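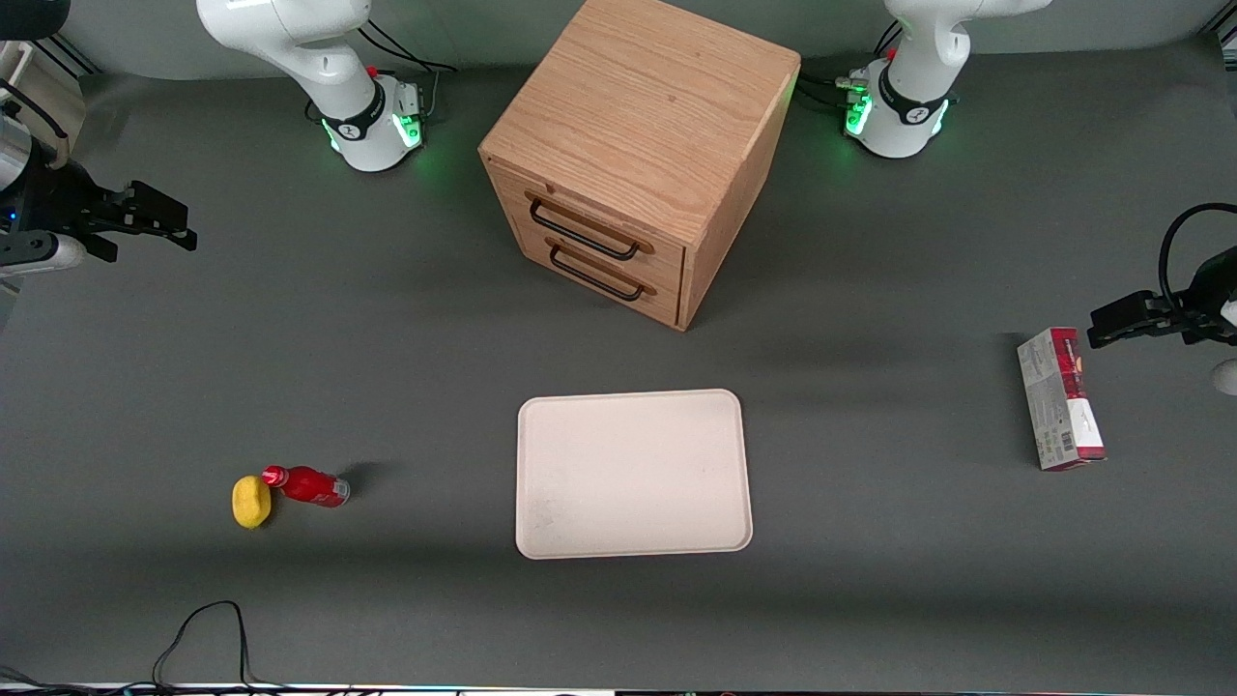
The two-armed Hutska bench kit with a tray, a small two-drawer cabinet and household items set out on the table.

Two arms and a table: a talk with the people behind the Hutska kit

November 2020

Matěj Machala does not like the word "solution". He has sold laboratory furniture, then conveyor parts, and for the past few years he has run Clundstead, a small firm that builds and rents out two-armed robot benches. Customers are mostly university groups and the research ends of larger companies. The bench is called the Hutska, after the village where his grandmother lived.

"People ask what it does," he says. "On the day it arrives it does nothing. It is a table with two arms on it. You have to bring the work."

We spoke in the firm's workshop, with Erlinda Lumbao joining us for the second half. She looks after customer training and writes most of the manual.

The kit comes as a grey-topped table with two white arms fitted along the far edge, a black two-fingered gripper on each, and a fixed camera. A starter set of objects is included. Machala says the set was argued over more than the arms were.

"At the beginning we sent wooden blocks, because everybody sends blocks. Then we visited a customer after two months and the blocks were in a cupboard. They had been to the supermarket. So now we go to the supermarket for them."

The objects are ordinary. There is a yellow sponge, a red plastic bottle, a cardboard box and an off-white tray, along with a small light oak cabinet with two drawers. Lumbao likes the sponge best as a teaching object.

"You can squeeze it as hard as you like and you don't break anything," she says. "A new operator always grips too hard. With the sponge you can see how hard. Then I give them a box, and they grip it the same way, and the box has a dent in it. After that they are more careful."

I asked about the bottle, which looked to me like the easy one.

"Lying down, no," she says. "Standing up you come in from the side and take it by the middle. On its side you must decide. Do you come from above? Do you take the cap end? And if you touch it badly it rolls, and you have to go and find it again."

The cabinet was Machala's idea. It has black bar handles, one to each drawer, and customers use it for longer tasks: open a drawer, put an object in, close the drawer again. He chose bar handles after trying round knobs.

"The knobs were terrible. Two flat fingers on a round knob, you get it one time and the next time it slips. You could say that is a good test. But a customer in the first week does not want a good test. He wants to open the drawer."

He is less happy with how the cabinet is held down. It isn't, as supplied. If the arm pulls at an angle the whole thing can shift, and the next attempt begins with the cabinet in a different spot. Some customers want this, as it gives more variety. Others ring up to complain. The firm now puts a sheet of non-slip matting in the crate and leaves people to make up their own minds.

Each arm has a light ring close to its base. I wondered whether this was for show.

"It was on the arm when we bought it," Machala says. "I would not have paid extra. But I would miss it now. You come into the room and before you are near the table you look at the lights."

Green, on the Hutska, means that the arm is powered and has no fault. Lumbao teaches people to check both rings before reaching over the table for anything, and to treat green as a reason to keep their hands out. She has had trouble with this.

"Green is go, for most people. They think green means it is safe for me. I say no, it is go for the arm."

The cables are the part that customers mention most often. Clundstead's own survey had 38 replies, and cabling came first among the grumbles, ahead of price and the length of the manual. Black leads run out at the back by each base, and more come with the grippers. Machala admits that it isn't tidy.

"We tried clips and we tried a channel under the table. The back is all right, people don't touch the back. It's the front. Somebody plugs in one more thing and there is a loop of cable on the table top, and then one day the gripper picks up the cable."

Has that happened?

"Here? Twice."

Delivery takes two people and most of a day. The full crate weighs 202 kilograms, and Lumbao asks customers to measure their doors and send her the figures in writing. Training is a further two days. By the end of it an operator should be able to record 70 clean attempts at a simple task, such as moving one object on to the tray, in a single session. She used to set the number at 100 but found that the last ones were poor.

"They get tired and they hurry. You look back at the recordings and you can tell where lunch should have been."

The main rival is the bench sold by Vultier, which costs more and comes with its own software for sorting recordings. Machala speaks well of it. One of his former customers, a group led from Pfeiffer, went over to Vultier last year for that software alone, and he says he would probably have done the same.

"Ours saves the files and gives them sensible names. After that it is up to you. We are working on it, but I will not give you a date."

What he will promise is a second cabinet, with a hinged door in place of drawers, which existing customers can order on its own. Lumbao has been trying a sample. She says the door is stiff, and she has asked for a different hinge.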